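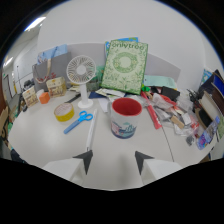

Figure 4.1 Hand-held gripper above an office table, with a mug between the two fingers.

Library > Service Robots in Small Companies > Chapter 4

Chapter 4. Choosing a Gripper Kit

We use cookies to remember your reading position. Accept | Settings

In Chapter 3 we looked at the arm. In this chapter we look at the hand, and at one way to buy it: as a kit, with fingers, pads, a camera and a service contract in the same box. The kit we review is the Lurau, sold by the firm Welasance.

The Lurau is held by a person and not mounted on an arm. The person does the task, and the record is used later to train the robot. For this reason the buyer must ask first on which table the kit will be used. A mug with a handle, a pair of scissors, a roll of tape and a plastic bag with small parts do not ask the same from two fingers. On a full table, the space beside the object is as important as the object.

Wubit Jemal and Frans De Haan tested the kit in March with 42 objects. Each object was picked up 20 times. Their notes are used in Section 4.3, where we compare the pads, and in Section 4.5, where we read the contract line by line.

Before you continue, choose one table at your work and write down what is on it. Do not clean it first. You will need this list for Exercise 4.2.

4.1 What the price includes

The basic offer has one gripper, two pairs of pads and 100 hours of remote support.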